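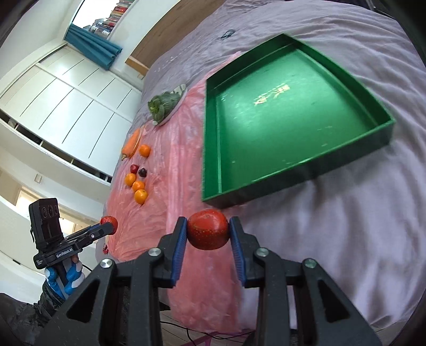 DRELTOW, October 11, 2021 - If you've been waiting for a reason to drag your groceries out of the kitchen, the Brullo household challenge is back, and this year it has landed in the bedroom. I went along for the first round of sorting and I have to say I had a lot more fun than I expected!

The idea is simple enough. You spread a plastic sheet over your bed (pink, if you've got one, it makes the photos pop), set out your fruit and vegetables, and sort them into whatever you like, trays or plates or little piles. A soft bed is a terrible place to do it. Everything wants to roll toward the low spot, and a duvet has a lot of low spots.

The spread I got to see was a nice mixed bunch. There was a carrot lying at an angle, a handful of mandarin oranges, some dark red fruit that I'd call cherries or maybe plums, and a bok choy that had been given its own small white plate at the back. I liked that touch. Leafy things get squashed so easily, and a plate keeps them up out of the traffic. Then there was the big green tray with the raised sides, sitting partly on the sheet and partly on the lavender-gray duvet, at a tilt. It has Chinese characters on the bottom, pretty faint. I want one for my own kitchen.

My favorite was the round red one with the tiny yellow dots all over it. Is it a strawberry? Is it an apple? I went back and forth on it and I still couldn't tell you.

The challenge is run out of the Plusteo shop on the corner, the same place that does the jar swap every spring, and 2,439 households have signed up this time. Last year it was 1,995, so word is clearly getting around. Each household gets a sheet of sorting ideas, 26 in all, from the obvious (by color) to the plain silly (by how far it would roll down your hallway). Finish them and you get a stamp card for the produce stand at Xue, good for 50 cents off a bag of anything in season. I know, I know, it's not a fortune, but I do love a stamp card.

A few things I picked up for anybody joining in. Put the round stuff down last. Smooth the sheet toward the pillows first and tuck it under if you can. And if you're using a tray, try to find it a flat patch, or you'll be chasing oranges around the bed all evening like I was when I tried it at home (two went under the dresser, and one is still there as far as I know).

Sign-up stays open through the end of October at the Plusteo counter. Bring your own bag for the idea sheets, they've run out of envelopes.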